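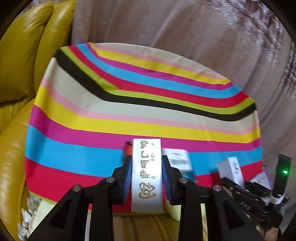

Triltent Small Box Set: data card

Summary
Triltent is a collection of two-gripper demonstrations recorded in furnished living rooms. Each episode covers one task: small packages on a cloth-covered table are picked up and placed in an open bin. The set holds 3315 episodes. It was put together for training the Zalunlow pick-and-place policy.

Collection
Operators carry one hand-held gripper in each hand. No robot arm is used during recording. Packages are laid out by the operator before each episode, and the layout is changed every time. Table coverings stay as they are in the home. Striped and patterned cloth is common in the set.

Items
Mostly light cardboard boxes and flat packets. Many are white, and glossy faces often show glare. Print on the packages was not masked, so some text can be read. 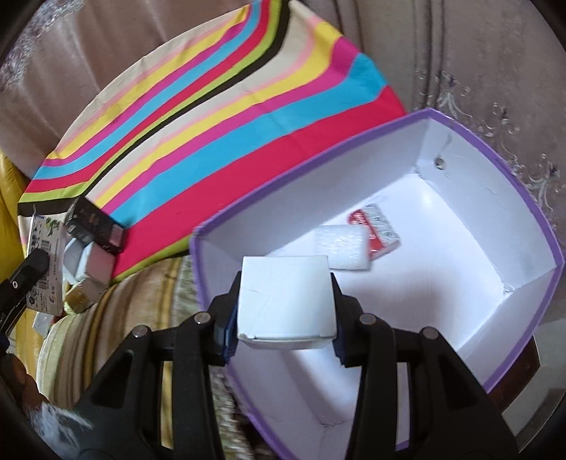
Box held over the bin, with two packs already on the bin floor.

Splits
400 episodes are held out for testing. Homes do not overlap between the training and test splits.

Known issues
- Fast moves cause motion blur, mainly on items near the second gripper.
- The operator's hand is sometimes in view. Do not crop it out before computing gripper pose.
- White boxes against the white bin are hard to segment. Labels in version 2 were redrawn by hand for these cases.
- Jaw width is missing from 4 episodes. They are listed in missing_width.txt.

Maintainers
Mahtab Rostami (collection), Ardalan Mohammadi (labels and release)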